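Chapter 7
Learning from Fewer Demonstrations

When I started on the Lindbridge project I had one rule of thumb, and it was a bad one: if the policy doesn't work, go collect more demonstrations. So I did. I sat at the bench through most of October, teleoperating the same task over and over (plates, always plates!), and by the end I had 400 recordings and a sore shoulder. The policy trained on all 400 did a little worse than the one trained on the first 200.

I couldn't make sense of that for weeks. My early demos were slow and pretty consistent, but once I got comfortable I started improvising – coming in from a new side, regripping halfway, wiggling the plate when it caught on a wire. A person watching would say I'd gotten better at the job. The network just saw the same situation answered five different ways and averaged them into mush.
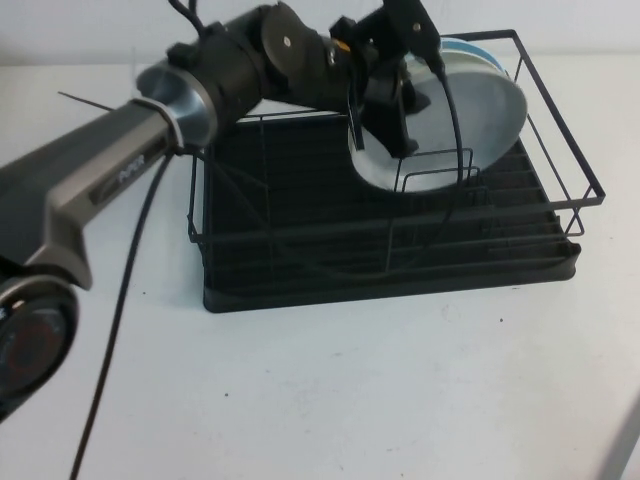
7.1 CASE STUDY: THE DISH RACK

Racking a plate is the task I'll keep coming back to in this chapter. Our arm is a PiPER with a parallel gripper, and it holds the plate upright by its top edge while the lower part goes in behind the wire dividers. Reaching and carrying are easy to learn. Almost all the trouble lives in the last stretch, where a small error in angle puts the rim on top of a wire.

The method we ended up with is called Skoker, and it's simple enough that you can code it up in an afternoon. You train a rough policy on everything, score each demonstration by how much it disagrees with its neighbors, and throw out the worst ones before training again. Two rounds were plenty for us. We finished with 100 demonstrations, and that policy beat both of the earlier ones.

Before we get to the scoring function, you'll want the Erent notation from Chapter 6 fresh in your mind, plus the Tóth distance, which I'll define again in 7.2 (I always forget which way the subscripts go, so don't feel bad).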